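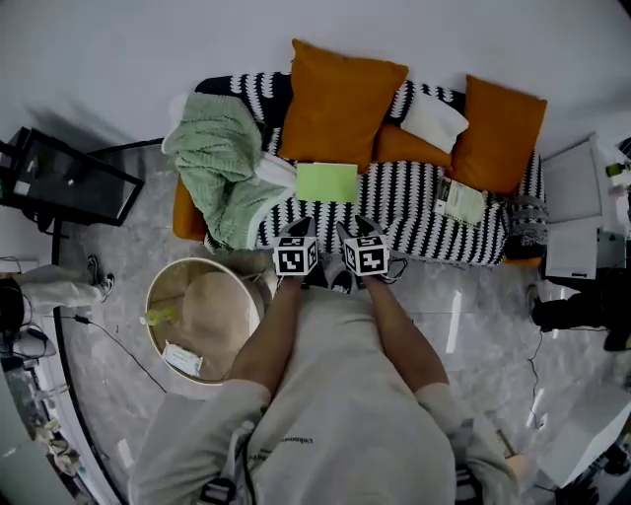 The black-and-white throw on the sofa

From: Malachy Foley
To: court-watchers list
Date: Jun 8, 2019
Re: Gasen v Oyelaran, missing deposit

Hello all,

Reiko wrote:

> Does anyone know what happened at the Gasen hearing? I could only stay
> until lunch. When I left, the barrister for the tenants was still going
> through the bank statements and the judge was asking where the second
> account had come from. Also, is it true the firm has stopped answering
> its phones?
>
> Reiko Chiba

Oh, you missed the best afternoon I've had in that building for years! I've got four sides of notes and I'll type them up properly, but the main points are these.

The judge wants every statement for the client account going back to last August, and she wants them from the bank, with no more summaries from Oyelaran's own office. Alasdair Gillies (for the tenants) had asked for exactly that in writing and been told it would cost too much. She read that letter out loud, slowly, twice.

Then we got to the money itself. The deposits were £900 a household, all meant to sit untouched until the dispute with Gasen was settled. Jiahui Ye gave evidence for the residents and she was superb – calm, dates at her fingertips, the lot. She said she rang the firm in spring to ask for her share back and was told it was "in transit". Mr Gillies asked the Oyelaran side what it had been in transit to, and after a long whisper with the row behind they said they'd need to take instructions.

Nothing has been proved, so please do be careful what you put on the open pages. The firm says it's a bookkeeping muddle from when they moved over to the Ponar system, and it may well be. They'll get their say at the next hearing.

As for the phones, I tried at ten and again at four and got the recorded message both times. Xiaoyan Jia got through on the other number, though, so try that one if you're owed a reply (page 247 of the bundle, bottom right).

Public seats are on the left as you go in and they fill up fast, so come early. If anyone has the name of the usher who found us the extra chairs, I'd love to send a card.

Notes to follow tonight or tomorrow,

Malachy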